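Warum sinkt das Blatt nicht?
Die Riesenseerose einfach erklärt

Von Yamuna Iyer

Im Botanischen Garten Flumisley gibt es ein Haus aus Glas, in dem es immer warm ist. Wenn man hineingeht, werden zuerst die Brillengläser weiß. Man muss ein wenig warten, dann sieht man das große Becken. Auf dem Wasser liegen grüne Blätter, so rund wie Teller, aber viel größer. Das größte Blatt in diesem Sommer misst 168 Zentimeter von einer Seite zur anderen. Vielleicht bist du kleiner als dieses Blatt.

Die Pflanze heißt Riesenseerose. Ihr wissenschaftlicher Name ist Victoria, und es gibt davon mehrere Arten. Die Gärtnerinnen in Flumisley haben ihrer Pflanze noch einen eigenen Namen gegeben, sie sagen Zosia zu ihr. So werde ich es in diesem Text auch machen.

Woher kommt die Riesenseerose?

Sie kommt aus Südamerika. Dort wächst sie in ruhigem Wasser, zum Beispiel in Seen und in langsamen Seitenarmen vom Amazonas. In einem schnellen Fluss würde sie nicht gut leben können, die Strömung würde an den Blättern reißen.

Die Wurzeln sitzen unten im Schlamm. Von dort wachsen lange Stiele nach oben, und an jedem Stiel ist ein Blatt. Wenn ein junges Blatt an die Oberfläche kommt, ist es noch zusammengerollt und sieht aus wie ein stacheliger Igel. Dann öffnet es sich. An warmen Tagen kann man von Morgen bis Abend einen Unterschied sehen, so schnell wächst es.

Das Geheimnis ist auf der Unterseite

Von oben ist das Blatt glatt und grün. Die interessante Seite sieht man normalerweise nicht. Pavithra Kulkarni arbeitet im Glashaus, und sie hat für mich ein altes Blatt umgedreht. Dazu hat sie dicke Handschuhe angezogen.

Unten ist das Blatt rötlich und hat starke Rippen. In der Mitte, wo der Stiel beginnt, sind sie am dicksten. Sie laufen nach außen wie die Speichen von einem Fahrrad und teilen sich immer wieder. Dazwischen gibt es kleinere Querrippen. Alles zusammen ist wie ein Netz, und dieses Netz hält das Blatt flach.

In den Rippen sind außerdem Hohlräume mit Luft. Luft ist sehr leicht, deshalb schwimmt das Blatt gut. Es ist ein bisschen wie bei Schwimmflügeln.

Und die Stacheln? Sie sitzen auf den Rippen, auf den Stielen und außen am Rand. Man nimmt an, dass sie die Pflanze vor Fischen und anderen Tieren schützen, die gern Blätter fressen.

Warum hat das Blatt einen Rand?

Bei vielen Riesenseerosen ist der Rand nach oben gebogen, wie bei einer Kuchenform. So schwappt nicht so leicht Wasser auf das Blatt. Aber was passiert, wenn es regnet? Auch dafür ist gesorgt. Der Rand hat zwei Einschnitte, durch die das Wasser ablaufen kann. Im Blatt gibt es noch winzig kleine Löcher, durch die Wasser verschwindet.

Kann ich mich darauf setzen?

Diese Frage hört Pavithra Kulkarni jeden Tag. Die Antwort ist: Ein großes Blatt kann das Gewicht von einem Kind tragen, aber das Gewicht muss gut verteilt sein. Man legt dafür ein Brett darauf. Ohne Brett drückt der Fuß auf eine kleine Stelle, und das Blatt reißt dort. Die Haut zwischen den Rippen ist nämlich dünn.

In Flumisley darf man sich nicht auf Zosia setzen. Auch nicht, wenn man sehr vorsichtig ist.

Eine Blume für zwei Nächte

Die Blüte ist am Tag geschlossen und öffnet sich erst, wenn es Abend wird. In der ersten Nacht ist sie weiß. Sie riecht süß, manche Leute denken an Ananas. Und sie wird warm! Die Pflanze macht selbst Wärme in der Blüte, und so verteilt sich der Duft besser in der Luft.

Der Duft ist für Käfer gedacht. Sie fliegen in die Blüte und fressen dort. Am Morgen schließt sich die Blüte, und die Käfer sind eingesperrt. Das klingt gemein, aber den Käfern geschieht nichts Böses. Sie haben es warm und haben etwas zu essen. Während sie drinnen krabbeln, bleibt Blütenstaub an ihnen hängen.

Am zweiten Abend geht die Blüte wieder auf. Jetzt ist sie rosa und duftet kaum noch. Die Käfer fliegen hinaus und suchen die nächste weiße Blüte. Den Blütenstaub nehmen sie mit, und so kann die andere Pflanze Samen bilden. Die alte Blüte sinkt danach unter das Wasser.

Im Glashaus leben diese Käfer nicht. Dort übernimmt Pavithra Kulkarni ihre Arbeit mit einem weichen Pinsel, spät am Abend und mit einer Lampe am Kopf.
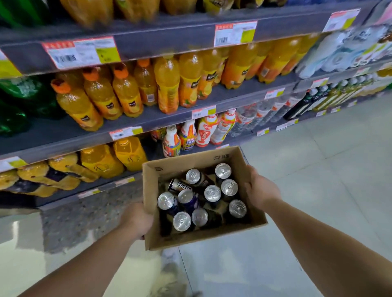

Lesezeit: 5 Minuten

Vom Samen zum Riesen

Ein Samen der Riesenseerose ist so groß wie eine Erbse. Er muss im Wasser aufbewahrt werden, sonst trocknet er aus und keimt nicht mehr. In diesem Jahr hat der Garten 11 Samen in kleine Töpfe gelegt, und die Töpfe standen in warmem Wasser unter einer Lampe. Vier davon sind gekeimt. Die ersten Blätter waren schmal und sahen gar nicht nach Seerose aus. Im März waren sie schon rund, aber noch kleiner als eine Untertasse.

Die stärkste Pflanze kam in das große Becken, das ist Zosia. Eine zweite mit dem Namen Cleso steht weiter hinten in einem kleineren Becken. Dort bleiben auch ihre Blätter kleiner, denn sie hat weniger Platz.

Im Herbst wird das Licht schwach und die Pflanze wächst langsamer. In vielen Gärten zieht man sie deshalb jedes Jahr neu aus Samen.

Kleine Wörterliste

Blütenstaub: feines Pulver aus der Blüte. Man sagt auch Pollen.
Keimen: Aus dem Samen kommt eine kleine Pflanze heraus.
Rippe: ein dicker, fester Streifen im Blatt.
Seitenarm: ein Teil vom Fluss, der neben dem Hauptfluss liegt.

Zum Ausprobieren

Lege ein Blatt Papier auf zwei Bücher, sodass in der Mitte eine Lücke ist. Stelle einen Radiergummi darauf. Das Papier biegt sich. Falte das Papier jetzt im Zickzack wie einen Fächer und versuche es noch einmal. Die Falten arbeiten ähnlich wie die Rippen bei Zosia.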